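Hanna Domański on the Clokuldale benefit record

Hanna Domański picks up on the fourth ring, out of breath, a kettle going somewhere behind her. She has until the kettle, she says. We end up talking for most of an hour.

The record is called Leave the Hall Light On. Thirteen songs, 13 different acts, all money to the flood-hit music school in Clokuldale, where Domański learned the cello badly and then the guitar a bit better. It comes out in October on Caseo, the label she runs with Kacper Kurek out of two rooms over a shoe repair place.

"I didn't want to do a benefit album," she says. "I've bought so many of them. You play track four and then it goes on the shelf. Kacper kept saying, just ask people, see what comes back. So I asked people."

What came back was mixed. A few demos. One live recording with a dog on it. A nine-minute piece for harmonium from Genowefa Piątek, who taught at the school for most of her working life and had never released anything under her own name.

"Genowefa's was the first one I cried at," Domański says. "I was on a bus. I played it again and missed my stop, and then I wrote to Kacper in capitals."

It closes side one. There was an argument about that – Kurek wanted it last.

"He still wants it last," she says.

The school lost its ground floor in the spring. Pianos, the sheet music library, a drum kit that had been there since before Domański was a student. Lessons have moved to a church hall and, for the brass players, to a bus garage. The insurance paid for the floor and not much on top of it.

"Brass in a bus garage sounds amazing, by the way. We should of recorded the whole thing there."

One track was. Nindotel, the four-piece fronted by Ksawery Kaczorowski, set up between two parked buses and cut their song live, no overdubs, with nine kids from the school on trumpets and trombones. Kaczorowski, reached later by phone, says they got it on the second take.

"The first take was better but I came in wrong," he says. "I come in wrong a lot. The kids were laughing at me. One of them asked if this was my real job."

Did he mind?

"No. I ask that too."
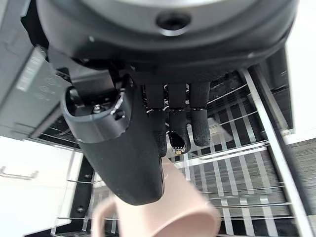

Money and vinyl

Caseo is pressing 1000 copies on vinyl. No second run planned, though Domański goes quiet for a second when I ask. The digital version will stay up as long as anyone wants it. The artists worked for nothing, the mastering was done by Sławomir Szczepańska for the price of a lunch, and 90 percent of every sale goes strait to the school. The rest covers postage and the plant.

"People ask why it isn't a hundred," she says. "Go and mail a record to Australia. Then call me."

She's tired of that question, you can tell. Also tired of being asked who said no. Plenty did. She won't name them and says most were nice about it.

What about the sleeve? Plain yellow card, title stamped by hand. The stamp was cut by Zieliński, a print shop down the road from the label, and it's already wearing out. The later copies will read Leave the Hall Light O.

"I like those ones. I'm keeping one of those."

There'll be a show too, probably. The church hall if they can get it, an afternoon, so the younger students can play and still be home for supper. Piątek has agreed to perform on condition that she goes first and is allowed to leave. Nindotel will do a short set. Domański herself has a song on the record, track 11, and is hoping everyone forgets about it by then.

"It's fine," she says of her own song. "It's short. I wrote it in the kitchen and it sounds like a kitchen."

Kettle's boiled twice by now. She says she has to go, there are boxes to fold, and Kacper's on the other line about the running order again.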